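Home | Features | Workshop | Opinion | Archive | Subscribe

Print this article | E-mail to a friend

The Long Wait for a Machine That Tidies Up

Kenneth Farquharson has a simple test for any household robot. Can it clear a bedroom it has never been in before? So far the answer is no, and he has been asking for 18 years.

The software his team writes at Ekthorpe spends its days in rendered rooms. There is furniture to steer around and there are surfaces to keep clear. 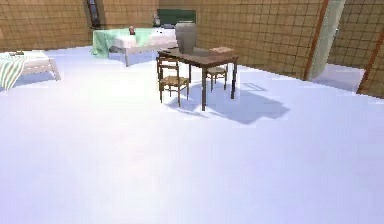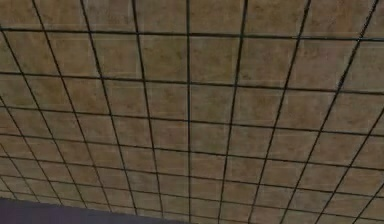
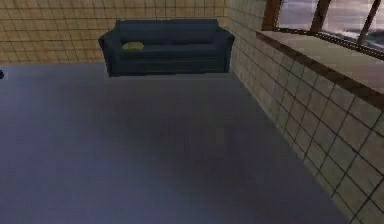

Simulated rooms, with tiled walls, a paneled ceiling and a blue sofa.

Practice of this kind is cheap. The Ekthorpe program can run 2,000 attempts at one chore overnight – fetch a cushion, put a book on a shelf – and a failed attempt costs only electricity. By morning the numbers usually look good.

Then the same program goes into a real arm. Agustina Salinas runs those trials in a rented house in Drindwood. Last August her group tried 200 pickups of ordinary things left on beds and chairs. Hard objects went fairly well. Bedding did not. A blanket has no fixed shape, and the arm often closed on a fold and dragged the sheet along with it.

"Making a bed is a two-minute job for me," Salinas says. "Our best run took most of an afternoon, and I would have made it again afterward."

Factories are further along, mostly in places where the parts arrive the same way every time. At Skorkel, which packs door hardware, two arms load cartons from a fixed tray. Lautaro Tapia, the shift lead, likes them. He still has people sort the returns bin, where hinges, screws and torn bags come in mixed together.

"If I could buy one that did returns, I'd sign today," he says.

Damián Acuña, who sells used automation gear to small shops, tells customers to pick one dull job and measure it for a month before they spend anything. Many find that a better cart or a lower shelf does the trick.

Farquharson expects a machine that can pick up a floor and load a dishwasher, slowly, before he retires. Folding fitted sheets he leaves to whoever has his job next.

Contact us | Copyright Namboodiri Magazines | Back to top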